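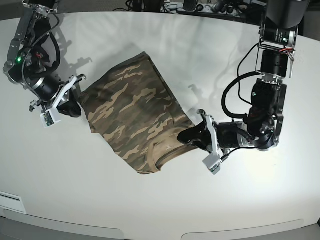

Prüfliste Wäscheplatz und Falttisch
Haus Mathias, Wäscheausgabe Hirkent
Durchgang November, Beginn 7.30 Uhr

Vorlage ist die Liste von Tarnotel, Fassung 3. Die Kommentare sind meine. Wo ich etwas nicht selbst geprüft habe, steht das dabei.

1. Tischfläche frei von Fremdteilen
Erfüllt. Die weiße Fläche ist groß genug, um ein Hemd auch schräg abzulegen, und rundherum bleibt Platz. Ob das am Nachmittag noch so aussieht, wenn die Körbe kommen, bezweifle ich.

2. Tischkante ohne Grat, Absplitterung oder offene Fuge
Erfüllt mit Einschränkung. An der Längsseite zum Fenster ist eine Stelle rau. Für die Haut harmlos, für Strickware nicht. Abkleben wurde beim letzten Mal versprochen.

3. Standfestigkeit
Erfüllt. Wackelt nicht, auch bei einseitigem Druck. Angegeben ist eine Traglast, aber das Schild ist unleserlich, also trage ich keine ein.

4. Taschen und Innenseiten auf Nadeln, Klammern, Münzen geprüft
Nicht beurteilbar. Laut Aushang wird jedes Teil vor dem Falten abgetastet. Gesehen habe ich das bei zwei Teilen, danach wurde ich mit Kaffee abgelenkt.

5. Gefaltete Teile liegen bündig, keine überstehenden Zipfel
Nicht erfüllt. Das Tarnhemd in Oliv, Braun und hellem Sand ist ordentlich auf ein grobes Rechteck gebracht, aber nahe einer Ecke steht ein kleines Stück Stoff vor, und die Kante bekommt davon eine Stufe. Im Stapel bleibt so etwas hängen, dann zieht man drei Teile mit. Man kann das kleinlich finden – die Liste verlangt es trotzdem.

6. Kragen flach, Bündchen nicht eingerollt
Teilweise erfüllt. Das gerippte, sandfarbene Bündchen rollt sich an einem Ende ein. Einmal glattstreichen genügt. Warum dieser Punkt unter Sicherheit läuft und nicht unter Qualität, konnte mir keiner erklären.

7. Kennzeichnung im Halsausschnitt lesbar
Offen. Innen am Hals sitzt eine winzige helle Markierung, lesen konnte ich sie auf die Entfernung nicht. Wenn die Zuordnung davon abhängt, ist sie zu klein.

8. Stapelhöhe höchstens 30 cm
Erfüllt. Nachgemessen am Regal: 18 cm beim höchsten Stapel. Das Regal war allerdings auffallend frisch aufgeräumt.

9. Verkehrswege und Boden
Erfüllt. Keine Körbe im Gang, Matte liegt plan. Die Matte von Prarkano gilt laut Datenblatt als rutschhemmend. Auf feuchtem Boden wurde sie hier nie ausprobiert.

10. Unterweisung der Mitarbeitenden
Liste liegt vor, alle Felder abgezeichnet, durchgehend mit demselben Kugelschreiber. Ich vermerke das ohne Wertung.

Mängel zur Nacharbeit: 2, 5, 6, 7
Nachprüfung: Punkt 4, unangekündigt und vor dem Kaffee
Freigabe des Platzes: ja, mit Auflagen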